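The Candy at the Bottom of the Bag

By four in the afternoon the lobby of the Zaidi building has collected most of what it is going to collect. A paper cup stands on the windowsill. There are receipts by the mailboxes, a glove on the radiator, and under the stairs, where the air from the front door pushes everything sooner or later, a small drift of wrappers.

Zaidi is an apartment block with 284 units, a grocery store on the ground floor and a bus stop outside. People come in with their hands full. They set things down to find a key, pick most of them up again and go upstairs. What they miss stays on the stone until the evening sweep.

I spent part of March looking at what gets left on floors like this one. I went to three buildings, all within walking distance of each other: Zaidi, the older Erier arcade and the transit hall at Gurnent. I wanted to know what people drop on the way home, and how much of it is trash.

A good share of it is food. I don't mean apple cores and crusts. I mean food that was bought a few minutes earlier and hasn't been opened. At Gurnent the lost property desk wrote down 1167 items last year, and the log is oddly pleasant to read. Umbrellas lead it, as you would expect. After umbrellas come hats, then single gloves, then a category the desk calls "grocery, sealed." One page has a jar of mustard, two lemons in a net, a box of tea and a bag of licorice. The desk keeps sealed groceries until closing time and then gives them to whoever is on shift.

Candy has its own problem, and the problem is weight. A can of beans makes a noise when it falls. A carton of milk makes a worse one. A small bag of fruit candy weighs next to nothing, and its slick wrapper slides against paper. Put it in last and it rides on top of the bread, level with the rim. Tilt the bag to get through a door and it can be gone before you reach the elevator.

The shops have noticed the small stuff too. Vamivix, the grocery under Zaidi, moved its candy from the back aisle to the registers four years ago, and from then on candy became the last thing into the bag for nearly everyone. Cashiers there are now asked to tuck it down the side. Some do. At five-thirty, with a line back to the dairy case, it goes on top.

The bags have changed as well. Plain brown used to be the standard. Now paper carriers come with flowers, checks and stars, in colors made to be seen across a street, and people keep them. They get folded behind the refrigerator and go out again for gym shoes, library books or a gift for a neighbor. A paper bag used that way loses its shape after a few trips. The mouth goes wide and soft, and it leans when you set it down.

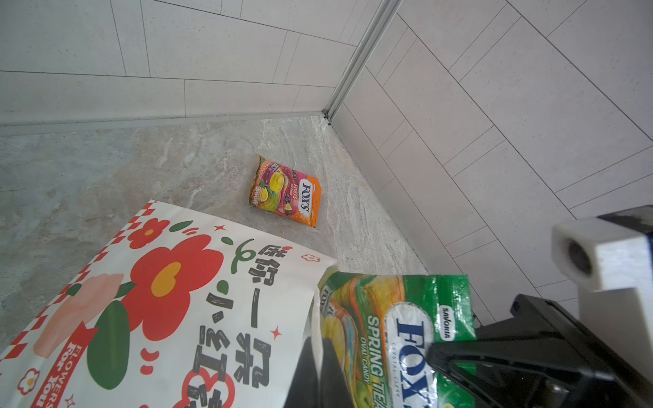 A bag of Fox's fruit candy on the floor, near a flowered paper bag.

Corners are where you find things. The middle of a lobby gets walked through and swept, and a dropped wrapper there is kicked along until it meets a wall. In the Erier arcade I checked the same 11 corners every evening for around two weeks. The ones beside doors filled up first. The one by the shoe repair shop never had anything in it but dust, and I still can't say why.

My own habits have shifted a little. I put the light things in first now, or in a coat pocket, and I look down before I walk away from the mailboxes. Last week I still lost a packet of yeast somewhere between the register and the third floor. I went back for it the next morning and checked under the stairs, but the sweep had been through.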